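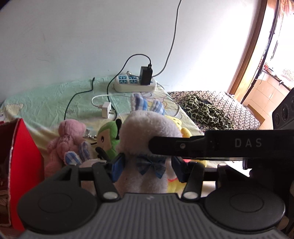 **COMMUNITY NOTICES | Toy library**

The Pirnton Toy Library moves to its winter timetable in April. Sessions will run from 9.30 am to midday at the Yeo Street hall, and the afternoon session is on hold until spring.

Annual membership stays at $40 per household, or $30 with a concession card. Members can borrow up to six items at a time for a fortnight, and puzzles count as half an item. Renewals can be done at the desk or by email, but please bring your old card so we can update the number on the back.

Soft toys are now part of the lending collection. Wash them on a cold, gentle cycle before you bring them back and leave them to air dry. Please don't use fabric softener, as several families have asked us to avoid the scent. If a seam has come undone, tell whoever is on the desk and we'll put the toy aside for mending. There's no charge for ordinary wear.

We still have 16 jigsaws overdue from the summer holidays. Return them in the chute beside the Roken Road door at any hour, with a rubber band around the box. Missing pieces can be handed in later in an envelope marked with the puzzle's name.

The car park will be closed for resurfacing for the first 2 weeks of the new timetable. Street parking is available on Teko Avenue.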